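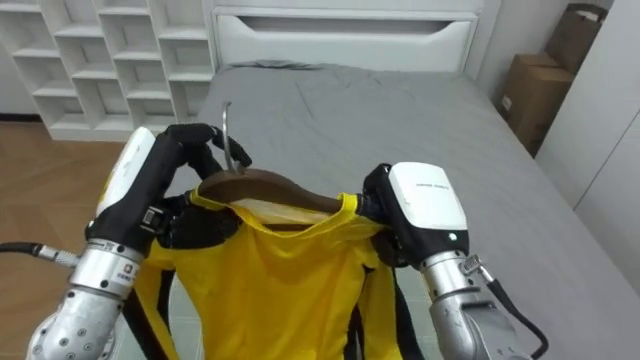
Search this site Go

Getting Stretchy Tops to Stay on the Hanger

By Raymonde Fortin
3/2/19
2 min read

My closet rod holds 51 hangers (I counted in January, when I finally gave away the wire ones), and the tops that give me the most trouble are always the stretchy ones with a wide neck. You hang them up so nicely, and by morning they're in a heap on the shoes!

A curved wooden hanger does help, as it's kinder to the shoulders than wire ever was. Lay the top out on the bed first and smooth it with your hands. Then slide the hanger up from the hem – never down through the neck, please, that's how a good neckline gets ruined – and ease one shoulder on at a time. Hold it up by the hook and see how the neck sits. A little sag in the middle is fine, but if it's pulling tight across the wood, your hanger is too wide.

For the slippery ones, my neighbor Jade Turcotte winds a rubber band around each end of the hanger, and I've copied her ever since. Anything really heavy or clingy I fold and keep in a drawer, with the bright colors on top where I'll remember to wear them.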